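The Turbine at Corkstead

My grandmother wanted a wind turbine the way other people's grandmothers want a conservatory. She had wanted one for as long as I could remember, and when she finally got it she rang me at six in the morning to say it was going round.

"Of course it's going round," I said. "It's a turbine."

"Come and see it," she said, and put the phone down.

So I went. Corkstead is not on the way to anywhere. You leave the main road at Grellard, you follow the river until it gets bored and turns off, and then it's up and up between stone walls until your ears pop and the trees give in. And there it was! I saw it a good mile before I saw the house, a thin white mast on the shoulder of the hill with three blades on top, whirling like mad against a great pile of cloud. I am not ashamed to say I shouted out loud in the car.

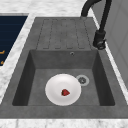
She was out by the gate in her big coat, with her hair going in every direction. Beside her stood the man who had put the thing up, a Mr Kong, who had a spanner in each pocket and seemed unable to leave.

"He was meant to go home yesterday," said my grandmother. "But we had a southwesterly coming."

"You can't miss the first southwesterly," said Mr Kong.

The three of us stood and watched it. I had expected a racket, but close up it made a sort of steady breathing, with a little whistle on top whenever a gust came over the wall. Each time the whistle rose, my grandmother rose with it, right up on her toes. The tail swung, the blades found the wind again, and down she came.

"How much is it making?" I asked.

"Five hundred watts!" she said. She had a small grey box in her hand with a screen on it, and she held it up to my nose. "No, look, 560! Five hundred and sixty, Jinfeng, and that's only a breeze."

It was not only a breeze. I was holding on to the gate. But I looked at the number and I felt it too, I really did, this daft bubbling joy that the weather which had been flattening her beans and stealing her washing for half a century was now boiling her kettle.

We went in to prove it. She filled the kettle to the brim, switched it on and ran back to the window (ran, at eighty-one) to see whether the blades slowed down.

"They won't," said Mr Kong. "It all goes through the batteries first."

"I think they did, a bit," said my grandmother.
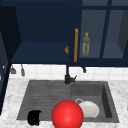 Mr Kong opened his mouth, then shut it again and had a biscuit. I liked him enormously.

He told us over tea how he had got into it. He had been a ship's electrician, and one winter he was stuck on the island of Zutau waiting for a part. The ferry had stopped, the fuel had run low, and the only lit window in the whole harbour belonged to a schoolteacher who had built a windmill out of a lorry alternator and carved the blades herself from a fallen larch. Every evening the whole village went and sat in her kitchen. They took their knitting and their radios. They took their babies.

"I went for the light," he said, "and I stayed to find out how she'd balanced the blades. When the part came I nearly threw it in the sea."

"And how had she balanced them?" said my grandmother.

"Candle wax," said Mr Kong. "A drip at a time."

She made him say it again, and she wrote it down on the back of the seed catalogue.

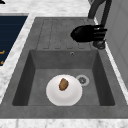 By Jinfeng Zhong
9 June 2026

The wind got up properly after dark. I lay in the little room under the roof and listened to the house creak, and over it that breathing, quicker now, and the whistle going up and up. I had just begun to worry when I heard the stairs, then the back door.

I found them both in the yard, my grandmother with her coat over her nightdress and Mr Kong in his socks. The clouds had blown clean away and the stars were so thick they looked spilt. Up on its mast the turbine had turned itself half aside, tail folded, letting the worst of the gale slide by.

"It's furling," whispered Mr Kong. "All by itself. Isn't she lovely?"

"I thought it was broken," I said.

"It's ducking," said my grandmother. "Any sensible creature would."

She went back in and switched on every lamp she owned, the porch and the pantry and the one in the hen house, which the hens did not thank her for. Then she came out again and took my arm, and we walked down the lane in the roaring dark, the 2 of us, far enough to turn round and see Corkstead all lit up on its hill.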